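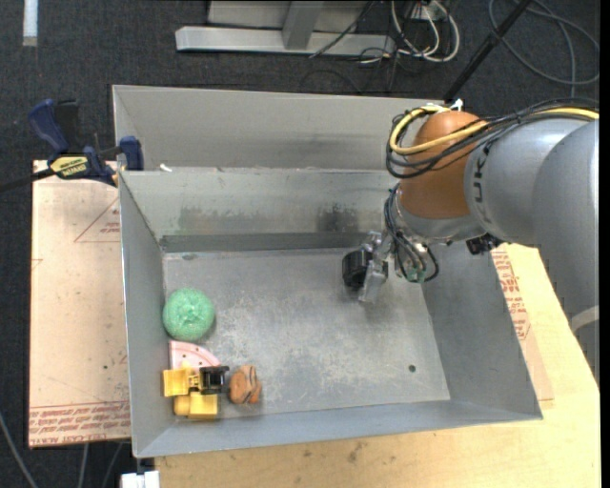 One bin at a time: Leandro Villalobos on sorting secondhand toys

Leandro Villalobos has run the toy side of Bandport, a secondhand store, for nine years. Donations are heaviest in October, when families clear closets before the holidays. Last October the store took in 553 bags.

Everything starts in a gray metal bin on a light wood table. "Cardboard gets soft and plastic bins crack," Villalobos says. "Metal gets scratched up and that's all that happens to it." The floor of the bin is covered in whitish scratches, and the back wall has a dark smudge on it. He wipes it down at closing and leaves it at that.

He likes to work with a few pieces in the bin and no more. A yellow and black construction vehicle goes in with a rough mint-green ball, and a pink wedge like a slice of watermelon ends up under the truck. "Small stuff slides under the big stuff. You lift the truck first, every time, and look."

Vehicles sell fastest. He checks the wheels, if there are any, and anything meant to tip or scoop. Balls are slower. "People want to squeeze a ball before they buy it, so I don't bag those."

Play food is the hard part. A single slice is worth very little, so he keeps it until he can make up a set. He has 132 pieces waiting in drawers, sorted by color. "I tried sorting by fruit and vegetable. Then you get a lumpy orange-brown thing with stripes and you stand there for five minutes."

The drawers came from Steinar Brøndum, who had the job before him and still comes in on busy mornings. The two disagree about price tags. Brøndum ties them on with string. Villalobos uses stickers, and puts them on the bottom.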